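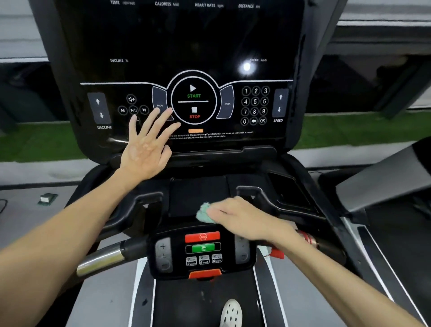
Week 6 handout: Good practice when a machine cleans near other machines
Instructor: Sabine Petersen

Welcome back, everybody, and thank you for the lively discussion last time (I am still getting emails about the elevator question, and I love it). This week we leave the warehouse behind and spend our time in the gym, a place where cleaning robots are starting to be talked about a good deal and where the rules are still a bit of a patchwork. Please read this before class and bring your marked-up copy of the Meinecke checklist.

1. Why a treadmill makes a good case

A treadmill console looks like a flat surface that needs wiping, and to a planner that is all it may look like. To the person who has to sign off on the risk assessment it is a panel full of live controls. There is a START and STOP circle, speed and incline arrows, a keypad, and on many models a second set of buttons down between the handlebars, with one-touch speeds such as 4 mph / 6 km/h. Now think about how people clean one. They stand on the belt, lean one hand flat on the screen for balance, and rub with the other. Almost all of us would do it that way without a second thought! When you write rules for a robot, you have to decide which of those habits you want it to pick up, and I would argue that leaning on the display is one to leave behind.

2. Before the work starts

The machine being cleaned should be isolated. For us that means the power is off at the supply and the safety key is out, hung where the next person can find it. A dark display does not count as isolation, and I will keep saying so until March if I have to, as plenty of consoles go dark when they are only sleeping. Your written procedure should name who isolates, who checks, and who gives it back to the members afterward. In the Givbridge trial, which we will go through together, the log had 164 cleaning runs and only 138 of them had the isolation box filled in. I don't think anyone there was careless – the form simply put that box on the second page, and the fix was to move it up.

3. During the work

Keep contact force low on glass and buttons, and set the limit for the softest part you expect to touch. Wipe from the display downward so that you finish at the tray and grips. Stop buttons must stay reachable for a person the whole time, both on the equipment and on the robot itself, and a robot's own arm must not be parked over either one. Nobody stands on the belt of a machine the robot is working on, and that includes the person supervising.

Spray the cloth, never the console. The Drello team learned this one with a keypad, and they have kindly let me use their notes.

4. Warning text and labels

Do read what is printed on the equipment. A line saying that a machine will pause by itself after a few seconds of inactivity was written with a runner in mind, and you can't borrow it as a protective measure for your robot. The same goes for the advice about pain or shortness of breath: it tells the user when to stop, and your assessment still has to say who stops the robot. Also, please make sure the cloth and cleaner you choose don't rub the lettering away over time.

5. For next class

Pick one piece of gym equipment you can get close to and write one page on the controls a wiping arm could press by accident, what each would do, and how you would prevent it. Drawings are very welcome, even wobbly ones. The Istuletti reading is on the course page; you can skip the appendix on floor washers. Send me your page by Sunday evening, and if you get stuck, come and find me before class and we'll talk it over.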